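Bench tips from Sirdale: what I changed after the robot bent a socket full of pins
Posted 12 Oct 2025 in Workshop Tips

A few of you asked why there were no new bench tips in September. Well, I was busy being annoyed! One of our arms put a processor down crooked on an open socket and then pushed on it, and I spent the better part of two evenings with a magnifier and a sewing needle trying to straighten the pins. (I didn't save it. The motherboard is a wall hanging now.)

If you're new, we run a small setup at Biltwood that takes old desktop towers apart and puts them back together: drive out, memory out, processor out, everything parked on a tray, then back in again. It had done 2,854 runs when it went wrong, and I'd gotten lazy. I used to stand next to it with my hand near the stop button. By summer I was making coffee.

So these are my notes on what happened and what I do differently. Most of them cost nothing, and plenty of them work even if the only robot in your shop is a secondhand arm that moves screws from one bowl to another.

What went wrong

The short version is that the tray moved. The arm doesn't know where the tray is, it only knows where the tray was when I taught it the positions. Every parked part sits in its own pocket, and the pockets are snug, so when the tray slides even a tiny bit the fingers close on the part a little off center. They still close. The gripper still says "got it." The chip just rides along tilted, and you find out at the other end.

I went back through the log afterward and the grip width on the processor had been wandering for 23 runs before the crash. It was all right there in the file, and I hadn't opened the file once. Ouch. 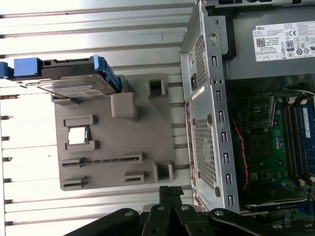 Tray creep comes from side loads, and side loads come from things that hang over. I'd been so worried about the delicate stuff that I never gave a thought to the hard drive, and the hard drive was my problem. Look at how the caddy runs past the edge of the gray board, with that blue latch tab poking out. A finger, a sleeve, a cable, the other arm coming in a bit low, anything that catches the tab has a nice long lever for shoving the whole tray along. My slatted bench top is smooth and the tray just glides. I pushed on the tab with one finger to test my theory and felt the tray go, and I said a word I won't type here.

Tip 1: Pin the tray down, don't just set it down

I know, I know. But mine had sat there for months and never seemed to budge, and I'd decided it was heavy enough. It isn't. If your bench is made of slotted aluminum profile, you already own the best hold-down there is, so buy a bag of slot nuts and use them. I put a stop block against each side and a clamp at the back corner. The clamp went on the first day, the blocks came a week later when I noticed the clamp alone let the tray swing.

Rubber matting under the tray sounds like a good idea, and I tried it. It squashes, and then your heights are wrong. Skip it.

Tip 2: Draw a pencil line

My favorite fix and the cheapest. Trace the corners of the tray on the bench in pencil, or use a fine marker if the surface won't take pencil. Every time you walk past you can see whether the corners still meet the lines. I do the same for the feet of anything that has a taught position. Check it before the first run of the day and again after lunch.

Do it for the computer too. A tower on its side feels like a boulder, but pulling a stubborn connector will walk it across a smooth bench.

Tip 3: Slow down where it matters, and only there

After the crash I slowed the whole program to a crawl out of pure fright. It took forever, and I got bored, and a bored person standing next to a robot is a hazard too. Toàn Đoàn, who wrote most of our motion code, talked me out of it. We now run at normal speed through open air and drop way down for the last little stretch into any pocket or socket. It feels a lot like parking a car.

He also made me set a separate push limit for each part. I'd been using one limit for everything, picked for the drive, which needs a decent shove. A processor should be laid down and let go of, with no pushing at all. That one setting would have saved the board, crooked chip or no crooked chip. 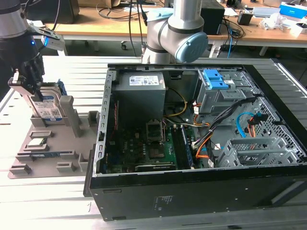 Tip 4: Give each arm its own side of the post

With two arms on one bench you need a rule about who goes where, and it has to live in the program, never in your head. Ours is simple. One arm owns the tray, the other owns the case, and the tall post on the tray is the border. If one wants to cross, it asks first, and the other has to be parked and say so.

Before that we had what I'd call an understanding. We timed the moves so the arms wouldn't meet. That's fine until a drive sticks in its slot and the first arm runs late, and the second arm comes swinging in on schedule like nothing happened. I had two near misses I wrote off as funny. Please don't write them off as funny.

The Chu controller we use has zones built in, and they'd been sitting in a menu switched off the whole time. Check your own menus.

Tip 5: Tame the cables before you press start

Power leads are the worst. They spring. You tuck a bundle out of the way, turn around, and it has crept back over the socket like a cat onto a keyboard. An arm that catches a loop of cable will keep pulling until a limit trips, and by then the connector has usually come off the board or brought some of the board with it.

I use soft hook-and-loop ties, cut short, and I keep a tub of them right on the bench so there's no excuse. Don't use zip ties for this. You'll be snipping them next to live hands and open boards, and the little cut ends fall into places you'll never find them. And leave some slack at the plug end! I once tied a bundle so neatly that the plug was under tension the whole time.

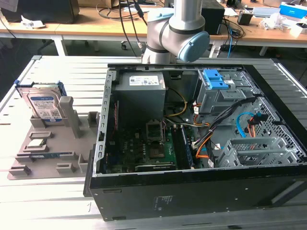
Chip and drive on the tray, socket frame up. I don't look away at this stage anymore.

Tip 6: An open socket gets a cover or gets your eyes

Between taking the processor out and putting it back, that socket is the most breakable thing on the bench. A dropped screw will do it. So will a cable end, or a fingernail. If there's going to be a pause of any kind (phone, coffee, the delivery guy), I hit pause first and put the plastic cover back on. We save covers from dead boards in a jam jar.

I put a reminder in the program as well. When it's paused with the socket open, it won't start again until I press a button to confirm the cover is off. Without that I'd have the arm setting a chip on top of the cover, and yes, I'm speaking from experience.

Tip 7: Don't trust "got it"

The gripper tells you it closed on something. It doesn't tell you what, or how straight. We now compare the grip width with the number we expect for that part, every single pick, and if it's off the arm stops above the tray and waits for me. I set the tolerance too tight at first and it stopped constantly, so I loosened it a bit at a time over a couple of days until the false alarms went away and a chip I'd tilted on purpose still got caught. Use a dead chip for that test.

Tip 8: Wipe the fingertips

Textured fingertips grip beautifully when they're clean and terribly when they're full of dust and old thermal paste, and old computers are nothing but dust and thermal paste. A stiff toothbrush and a little rubbing alcohol does the trick. Let them dry before you start up again. I swap the tips every 1,000 runs whether they look worn or not, and the date goes on a strip of masking tape on the drawer. The Stilten ones I buy come in pairs. Always change both, or the part sits off to one side.

Tip 9: How to help a stuck arm without losing skin

When something jams, your hand wants to go in there before your brain gets a vote. Mine did. The arm was leaning on that chip and I reached right in to lift it off, with the program only paused. A paused arm still has power and can still decide to move. Nothing happened to me, but I think about it more than I think about the motherboard.

What I do now:

Press the red stop, and wait until the arm has really gone still.
Look for stored push. A bent cable or a squeezed part can jump when it's freed.
Support the part with one hand before you open the fingers.
Back the arm straight up, slowly, by hand mode. No sideways moves until it's clear of the case.
Check the pencil lines before you restart. If the tray is off, teach the positions again from scratch.

That last step is a pain and I've skipped it when I was tired. Both times I ended up doing it anyway an hour later.

Where we are now

Still running, with no bent pins so far. I'd like to get past 3,000 before I say anything more confident than that. I'm also printing a little fence to go around the drive slot so the caddy tab has something to hide behind, and if the third version fits better than the first two I'll post the measurements.

If you've found a good way to keep power leads from springing back, leave it in the comments. I've got a whole drawer of things that didn't work.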